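Flurkitz Returns Station with Burkero Practice Software

The Flurkitz is a single-arm sorting station for returns desks, repair counters and lost property rooms. It takes mixed small goods off a work surface and puts them in the right bin. Your staff decide what the bins are for and check anything the arm sets aside.

Every station ships with Burkero, the simulator our installers use to prepare the gripper before it goes near real stock. Your own people get the same software. Most customers run it on an ordinary office computer for the first weeks, so the staff who will work next to the arm can see how it approaches an item and say where they would do it differently.

Gripper views from Burkero, with mixed household items and a furnished room.

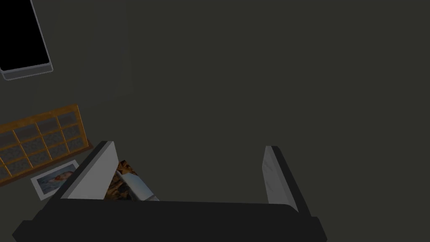
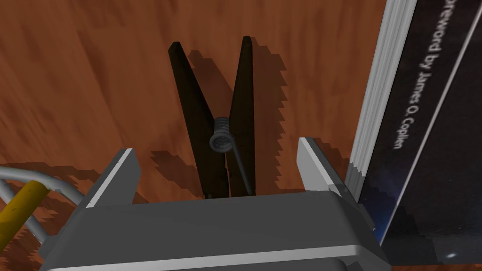
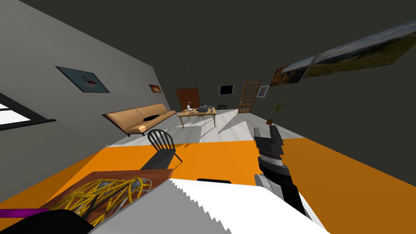
What changes at the desk

Repetitive picking moves to the station. Unpacking, grading and talking to customers stay with people. At Brerkico in Riihimäki, where the station went in last November, the returns desk had 11 people before the install and has 11 now. Two of them are trained as station leads. They start the shift, clear the set-aside bin and keep the item list up to date. The others rotate through grading and repair, and the evening sort is down to a short check.

Kerttu Heiskanen runs the desk there. "The first week was slow and people were annoyed with it," she says. "We had the height wrong and everyone was leaning over. Once we raised the table it was fine. I still get asked to turn the beeper down."

The beeper volume can now be set from the lead's screen.

Working beside the arm

The arm slows when someone steps inside the marked area and stops when they reach over the table. To restart, press the green button on the front rail. There is a second stop button on the rear rail. Staff should be shown both before their first shift. Long sleeves and lanyards need to be tucked in.

Items the gripper can't identify, or can't hold after 2 tries, go in the set-aside bin. Expect plenty of these at first. Thin, flat items and soft packages take longest to set up.

Training

One day on site for leads, half a day for everyone else. Practice sessions in Burkero can be done in any order and saved partway through. Please schedule them as paid time. Sites that left them for quiet moments mostly didn't get them done.

Specifications

Arms: 1
Gripper: two-finger, parallel
Work surface height: adjustable, lead's key required
Footprint: 62 in. wide with side bins fitted
Item list: some 200 item types at delivery, more can be added by leads
Power: standard wall outlet
Software: Burkero, one site license included

Included

Station, side bins, set-aside bin, floor marking tape, two lead's keys, printed quick guide. The table shown in the quick guide is the older model with fixed legs.

Not included: office computer for Burkero, floor anchors for uneven floors.

Lead times and site visits are arranged through the sales desk. Have the floor plan and a list of your most common items ready when you call.

Page updated 05/02/2026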